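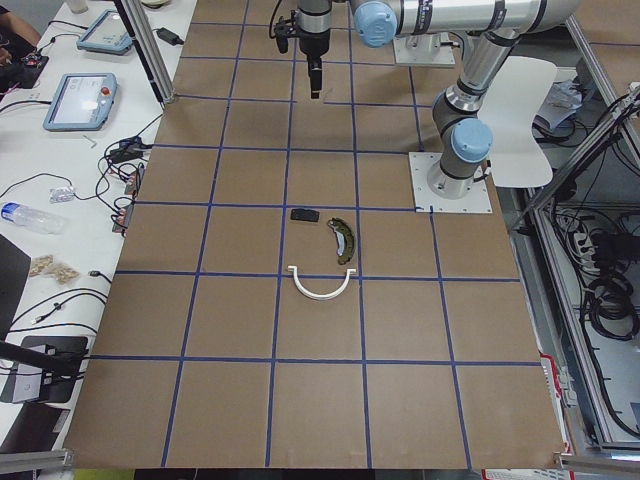 The Last Night in Skoten

I logged in at 12 minutes to closing and the plaza was packed! Every avatar I had ever traded with seemed to be there, hopping on the fountain, throwing confetti, typing so fast the chat bubbles covered the sky. Someone in a fox mask was giving away lanterns from Fletden, the rare green kind, and I got one. I had wanted that lantern for 4 years.

"Come to the lighthouse," said the fox. "There's room for one more." 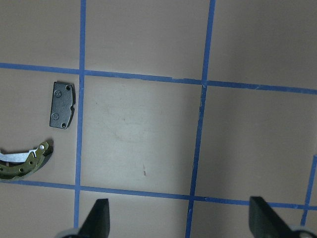
So I ran. The lighthouse only ever held 34 players, and I had been bounced from its door more times than I can say, but tonight it swung right open. Up the stairs I went, past the parrot who sold maps (he still wanted three shells for each, bless him), and out onto the balcony. You could see the whole world from up there, even the blocky hills of Ollden, where I'd built my first terrible house with the upside-down roof.
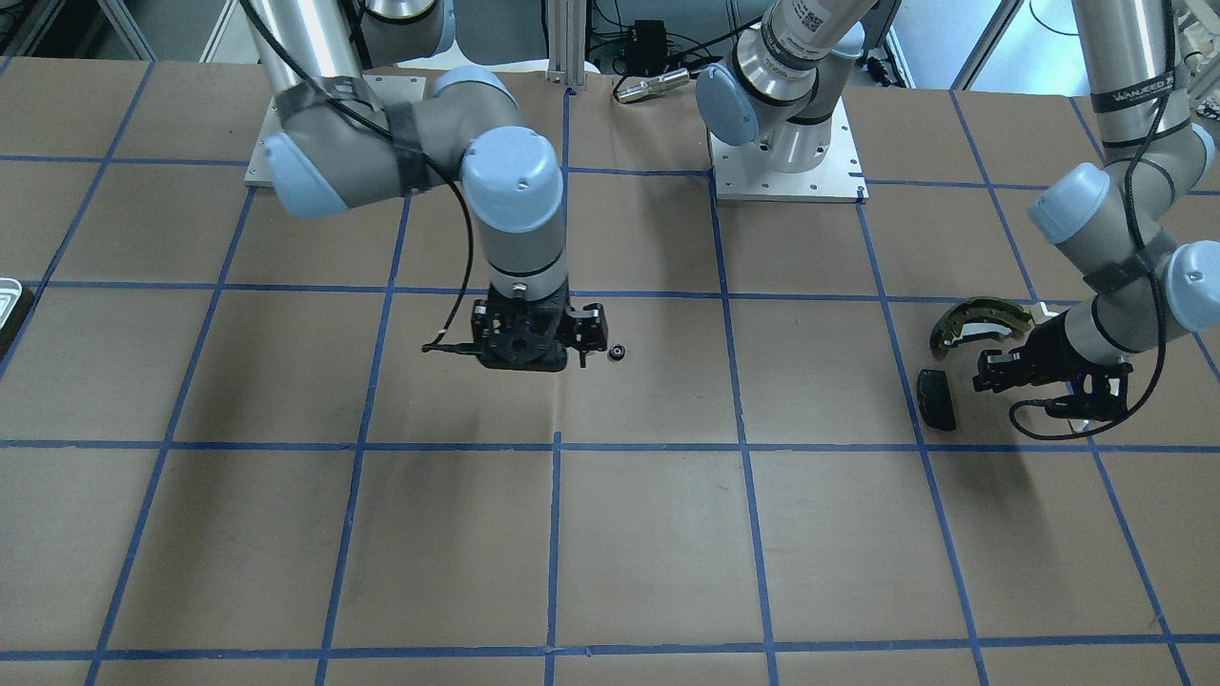
One Minute Left

We lined up along the rail and held our lanterns out. The ferry to Yeom blew its horn, which it only did on holidays, and everybody cheered in capital letters. I typed the longest goodbye of my life and hit the character limit halfway through. Didn't matter! The fox sent me a friend request.

I clicked yes, and the sea went dark blue, and then the login page came up with its little waving crab.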